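13 July 2024

Bedroom corner, continued from the last entry. Today was the round nightstand and whatever was left of the shelf list.

Went over the fixings first. The Dumov bag had the right screws but the washers were a size too big, so I used ours from the second drawer of the parts cabinet. Restocked from the Cheng order (no. 3948). Please write on the lid when you open a new box.

Nightstand notes:

- Wood-grain top, round, drawer under it. Black metal runners, telescoping type.
- Runner screws were not all tight. Took the drawer out, tightened everything by hand, put it back. No power driver on these, the holes strip.
- Dark metal base with angled legs and crossbars. Checked each joint with the hex key. One needed a quarter turn.
- White glides under the legs. One was sitting crooked, pushed it straight. Spares are in the tin marked 516.
- Wiped the top along the grain with a damp cloth. The Brositberg polish leaves streaks on this finish, so don't bother with it.

Drawer test: 90 open and close cycles, which is what we did on the Ekent one in November. It got smoother after the first few. There is a slight drag near the end of travel, same place each time. I put a little dry lube on the runner and will look at it again before calling it done.
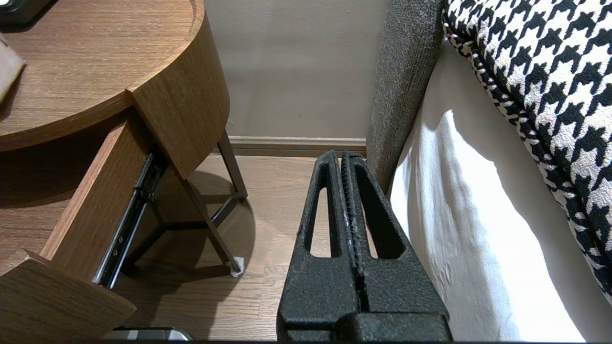
If the drag is still there, my guess is the runner is mounted a hair low at the back. Moving it means new pilot holes, and I would like a second opinion before drilling.

Still open:

- felt liner for the drawer, cut 5 mm short on each side
- sweep along the wall
- lamp cord clip, wrong color, reorder
- return the short hex key to the board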